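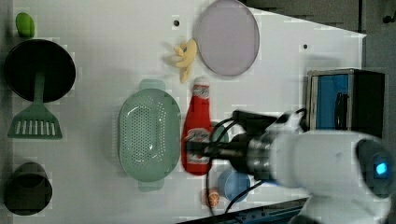 Oi, pessoal! Estou no período de teste do kit de manipulação da Nemus (garra de dois dedos, câmera de punho e o pacote de software, tudo comprado pela Cirodis) e preciso decidir se fico com ele ou devolvo. O braço a gente já tinha, então a dúvida é só sobre o kit mesmo. Para testar, espalhei um monte de coisa de cozinha na mesa: frigideira, espátula, escorredor, prato, copos, banana de brinquedo... e o frasco de ketchup vermelho, deitado, que é onde a garra está parando agora. Com os copos eu me entendi rapidinho. Já os brinquedos molinhos me dão um trabalho danado! Ou a garra fecha fraca e o ketchup escorrega, ou fecha forte e esmaga tudo.

O vendedor me ofereceu o plano Clukedeck, que sai por R$ 445 por mês e promete ajustar a força sozinho para cada objeto. Achei salgado. Alguém aqui assinou? Vale a pena ou dá para resolver na configuração básica? Tenho mais 13 dias para devolver sem multa.

mesa_branca
2 de julho de 2019, terça-feira

3 respostas

parafuso_solto

Devolve e compra uma ventosa. Usei garra de dedo um tempão e só passei raiva.

garoa_fina

Ventosa em pano não vai segurar nada, cuidado com esse conselho aí de cima! (sem briga, tá?)

Olha, eu assinei o Clukedeck em outubro do ano passado e cancelei depois da segunda cobrança. Não é ruim, viu. Para peça rígida ele acertava quase tudo de primeira, e a tela para acompanhar as tentativas é bem gostosa de usar. Só que em coisa macia ele ficava chutando valor e eu acabava mexendo na mão do mesmo jeito. Antes de gastar, faz assim:

Entra em Perfil da garra > Fechamento e troca de "posição" para "força". O kit vem em "posição" de fábrica, pelo menos o meu veio.
Começa com a força em 19 e sobe de pouquinho em pouquinho. No meu caso parei em 46, mas eu mexia com bichinho de pelúcia bem gordo, você talvez precise de menos.
Diminui a velocidade na parte final do fechamento. Eu ignorei isso por semanas e fez uma diferença enorme.

Outra coisa: tenta pegar com o objeto em pé. Deitado na mesa, os dedos precisam descer muito e qualquer errinho de altura atrapalha. Depois conta como foi!

mesa_branca

Voltei, e com novidade! Troquei para "força" como você falou, garoa_fina, e deixei o fechamento final bem lerdo.

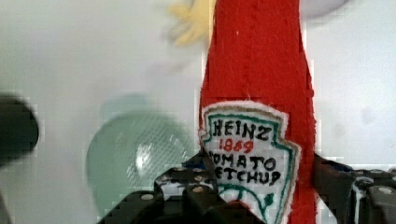
Força em 19 foi pouco, o que ficou bom aqui foi um tiquinho acima, e agora estou olhando mais para o lugar onde os dedos encostam do que para o número em si. Pela câmera de punho dá para conferir direitinho: os dedos pretos pegam a parte de baixo do ketchup, que está em pé, e o feltro só franze um pouco onde eles apertam. O dedo da esquerda até cobre um cantinho do rótulo (HEINZ, 1869, tudo escrito à mão, uma graça), e isso eu não me importo. O que me incomodava era ver o coitado virar uma panqueca.

Então por enquanto nada de Clukedeck. Do kit eu gostei, principalmente da imagem da câmera, que de pertinho mostra até os fiapos do tecido. O manual é que é fraquinho, essa opção de força aparece numa nota de rodapé e olhe lá. Ainda falta testar a banana, que me preocupa por causa daquelas cascas abertas para todo lado.

Ah, e alguém sabe se os dedos de silicone da Dehghan encaixam nessa garra? A Cirodis não soube me responder.

garoa_fina

Que bom! Os da Dehghan eu nunca usei, mas olha a furação antes de comprar, porque o meu kit era da versão antiga e quase nada de fora encaixava. Para a banana eu tentaria pegar pelo meio, com a força que você já achou.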